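Kusten: a level streaming helper for small game projects

README and notes, last edited 10th June

What it does

Kusten splits a large level into cells and loads or unloads them as the player moves. It sits on top of whatever scene system your engine already has. If your engine has built-in streaming, try that first. I mean it. Most people who write to me about Kusten had a streaming checkbox they never ticked.

What it doesn't do

It will not make your game faster. I keep seeing this claimed in forum posts and I would like it to stop. Kusten moves the cost of loading from one big wait at the start to a lot of little waits spread over play. If your assets are too heavy, you will now get hitches in the middle of a fight, which players hate more than a loading bar.

It also does not handle lighting across cell borders. There was a branch for that. It worked in one scene and broke in every other scene we tried, so I removed it in December.

The numbers

The old README said 140 cells could be active with no drop in frame rate. I have not been able to repeat that result. The test level it came from, Flelstead, was mostly flat ground with the same rock pasted all over it, and a level like that will flatter any streaming system. With a real level from the Younis demo I started to see stalls well before that. Treat any figure you read for this kind of tool, mine included, as a figure for somebody else's level.

Defaults

cell_size = 200
load_radius = 400
unload_radius = 775
preload = off

The gap between load and unload is wide on purpose. Bring the two closer and a player walking back and forth over a border will make the same cell load again and again. Preload is off since the guess it makes about player direction is poor. Turn it on if you like, but profile with and without it before you tell anyone it helped.

Setup

Copy the kusten folder into your project. Add the manager to your root scene. Tag each object you want streamed. Objects with no tag stay loaded forever, and this is the cause of nearly every memory report I get.

Run the check script before filing a bug. It prints which tags are missing and which cells overlap.

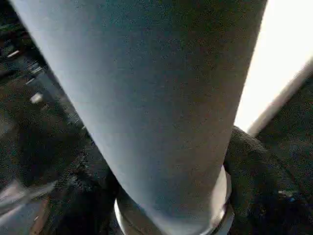
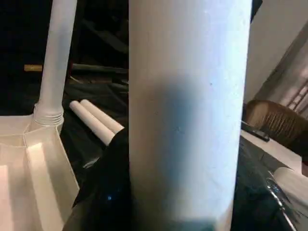 Known problems

Physics objects that roll out of their home cell are dropped when that cell unloads. Ivana Montecinos sent a patch that hands them to the next cell, and it looks sound to me, but it has only been run on her project. I would rather wait for a second person to try it.

Saving in the middle of a load can write a half-empty cell. Block saves while is_loading is true.

The Unier importer is out of date. It reads old files fine and silently skips anything newer, with no warning in the log. Don't use it for work you care about.

Contributing

Send a level that breaks it. Feature requests with no test level get closed. If your change claims a speedup, include the profiler capture from before and after, on the same machine, with the editor shut.

License terms are in the license file.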